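Urkberg: Sozialkaufhaus sammelt Bettwäsche für neue Unterkunft

Urkberg. Das Sozialkaufhaus Ivden nimmt ab sofort gut erhaltene Bettwäsche, Laken und Kissen an. Die Textilien sind für die Unterkunft im früheren Schulgebäude am Gramtoner Weg bestimmt, die im Juni öffnen soll. Dort entstehen 100 Schlafplätze für Familien und Einzelpersonen, die nach dem Hochwasser im Frühjahr noch nicht in ihre Wohnungen zurückkehren können.

Nach Angaben der Stadt sind die Betten und Matratzen bereits bestellt. Für die Erstausstattung mit Textilien reicht das Budget dagegen nur zum Teil. Bislang sind beim Sozialkaufhaus 227 Teile eingegangen, gebraucht werden nach der Planung 333. Vor allem Spannbettlaken und Bezüge für Kinderbetten fehlen noch.
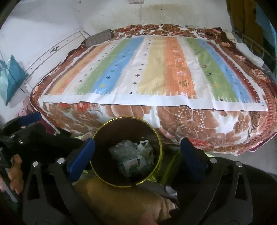 Die Annahmestelle liegt im Hof hinter dem Hauptgebäude und ist werktags bis 18 Uhr geöffnet. Abgegeben werden können Laken, Kissen- und Bettbezüge, dazu Kopfkissen und leichte Decken. Auf passende Garnituren kommt es nicht an: Ein Laken mit Pastellstreifen lässt sich auch über einem Bettlaken mit großen rostfarbenen Blumen verwenden, und ein graues Kissen muss zu keinem von beiden passen. Wichtig ist nur, dass die Stücke gewaschen und trocken abgegeben werden und keine Löcher oder größeren Flecken haben. Federbetten nimmt das Sozialkaufhaus nicht an, weil sie in den vorhandenen Maschinen nicht gereinigt werden können.

Die Wäscherei Yang aus Gramton wäscht alle Spenden vor der Ausgabe noch einmal durch. Der Betrieb stellt dafür an zwei Vormittagen in der Woche eine Maschine zur Verfügung und berechnet nur die Stromkosten. Anschließend wird die Wäsche nach Größen sortiert – auch Zwischengrößen sind willkommen – und in Kartons verpackt, bis die Zimmer eingerichtet sind.

Die Sammlung läuft noch 14 Tage. Wer größere Mengen abgeben möchte, etwa aus einer Haushaltsauflösung oder einer Pension, soll sich vorher telefonisch beim Sozialkaufhaus melden. Eine Abholung ist innerhalb von Urkberg und in den Ortsteilen möglich, für Gramton nur nach Absprache. Was in der Unterkunft nicht benötigt wird, geht in den regulären Verkauf.

Handtücher und Geschirr werden vorerst nicht gesucht. Über einen weiteren Aufruf will die Stadt entscheiden, wenn die Belegung der Zimmer feststeht.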